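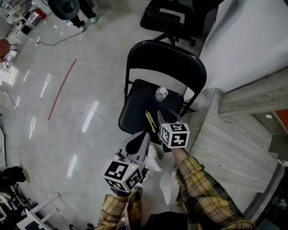
**Open afternoon at the Itari workshop draws a full house**

Thursday is usually a quiet day at the Disard building, but the open afternoon held there by Itari, the small outfit that teaches robots to handle ordinary household and office things, brought in 109 visitors before the coffee ran out, and a good many of them stayed right up until the lights went down. Families came, and retired folks from the Sutherland side of town, and a few students who had taken the bus in from Weletti and seemed to want to ask about everything at once (and got answers, too, which was nice to see!).

The work on show was the hands-on kind. A person takes a gripper in each hand, goes up to a chair or a table with a few small things on it, and picks them up, moves them and sets them down again, over and over, while the tools record how it was done. A water bottle, a pair of yellow tweezers, something of that size and sort will do very well. Each try is saved as a separate recording, and the team told visitors that they had 804 of them in hand when the doors opened and hoped to add plenty more by closing time. The patterned black-and-white squares on the grippers, which quite a few of the younger guests wanted to know about, help the software work out where each hand is and which way it is turned.

Anyone over the age of 15 could sign up for a turn, and the sign-up sheet filled faster than the organizers had planned for, so the turns were cut a little shorter in the second hour to let more people in. Most found that the squeezing part came easily and that the hard part was slowing down. Small flat things were the ones that caused the groans and the laughter, and there was a fair bit of both. 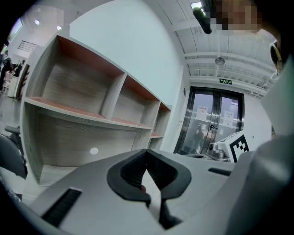 One visitor from Sutherland said she had come expecting to stand behind a rope and watch a machine do tricks, and that she had gone home with a sore thumb and a much higher opinion of her own two hands. She did wish there had been more places to sit while waiting, and she would have liked to see a robot try the same job afterward so she could compare. The team says that part is being planned for the next open afternoon, which they hope to hold in April, again in the Disard building.

By the end of the day the count stood at 211 new recordings, and the organizers asked us to pass along their thanks to everyone who took a turn or simply came by to say hello. Sign-up for April will open at the front desk, with short turns for beginners early on and longer ones toward evening. Entry is free, as it was this time, and there will be more coffee.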